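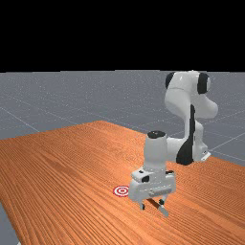 Chapter 6
Braking Systems and Stopping Distance

Chapter Outline
6.1 The task of the brakes
6.2 Hydraulic pressure and the master cylinder
6.3 Disc brakes and drum brakes
6.4 Heat, fade, and brake fluid
6.5 Antilock control
6.6 Inspection and record keeping

Key Terms
caliper, fade, kinetic energy, master cylinder, proportioning, reaction distance, rotor, wheel cylinder

Introduction

Buyers compare cars by how quickly they gain speed. Far fewer ask how quickly a car can lose it, although every trip depends on the answer. A driver who merges onto a highway at 100 km/h has given the vehicle a large amount of kinetic energy, and nearly all of that energy must go somewhere when traffic ahead comes to a halt. In a conventional car, most of it becomes heat in a set of parts small enough to fit inside the wheels.

Chapter 5 dealt with the tire and its grip on the road. This chapter moves inward from the tire to the brake itself. The two subjects cannot be fully separated. The brake slows the wheel, but the tire slows the car, and a powerful brake on a worn tire will stop a vehicle no sooner than the tire allows. Students who are unsure of the difference between static and sliding friction should review Section 5.3 before going on.

6.1 The Task of the Brakes

The kinetic energy of a moving vehicle depends on its mass and on the square of its speed. If the mass doubles, the energy doubles. If the speed doubles, the energy is four times as great. A loaded delivery van therefore asks more of its brakes than an empty one, but a modest increase in speed can matter as much as a heavy load.

Total stopping distance has two parts. Reaction distance is the ground covered between the moment the driver sees a hazard and the moment the brakes are applied. Braking distance is the ground covered after that, until the vehicle is at rest. Reaction distance grows in direct proportion to speed. Braking distance, on a level road with steady grip, grows with the square of speed. At low speed the reaction distance is often the larger of the two; at highway speed the braking distance is usually the larger by a wide margin.

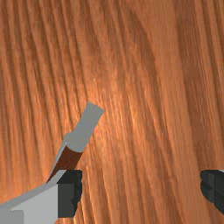

Figure 6.1 Tool tip and wood grain. Computer rendering.

Weight also shifts forward as a vehicle slows. The front springs compress, the rear springs extend, and the front tires carry more of the load than they do at rest. For this reason the front brakes of most passenger cars are larger than the rear brakes. It is also the reason engineers must divide brake force with care. Too much force at the rear can lock the rear wheels, and a car whose rear wheels are locked may turn sideways with very little warning. The division of force between front and rear is called proportioning, and it is treated in more detail in Section 6.2.

Case Study: The Fladham Fleet

The town of Fladham operates a mixed fleet of pickup trucks, vans, and sedans. Under a maintenance review led by Geeta Yadav, the fleet office examined the service records of 204 vehicles. The review compared front and rear pad wear, the date of the last fluid change, and the type of route each vehicle served.

Vehicles assigned to the Wragg hill route wore through front pads sooner than similar vehicles used on level streets. This was expected. Less expected was the condition of the rear brakes on lightly used sedans, several of which had rusted rotors and sticking slide pins -- faults that come from too little use as easily as from too much. The office had been scheduling brake work by mileage alone. It now also requires an inspection by calendar date, whatever the odometer reads.

Silvia Ševčík, who supervises the Drutent workshop, added one further step. Technicians there record pad thickness at both the inner and the outer pad of each caliper. A difference of 2 mm or more is reported to the supervisor before the vehicle is released, as uneven wear can point to a seized piston or a pin that no longer slides. Other workshops set different limits, and students should always follow the service manual for the vehicle in front of them.

Questions for Discussion

1. Why might a mileage-based schedule fail to protect a vehicle that is seldom driven?
2. What faults, other than a seized piston, could cause uneven wear between two pads in the same caliper?
3. A van and a sedan leave the same stoplight and reach the same speed. What must be known about each before their braking distances can be compared?

6.2 Hydraulic Pressure and the Master Cylinder

A driver's foot supplies only a small part of the force needed at the wheels. The rest comes from leverage, from the brake booster, and from the behavior of a liquid in a closed system. Brake fluid is very hard to compress. When the pedal pushes a piston in the master cylinder, pressure rises throughout the connected lines and acts on the larger pistons at the calipers or wheel cylinders. The larger piston delivers a greater force, but it travels a shorter distance.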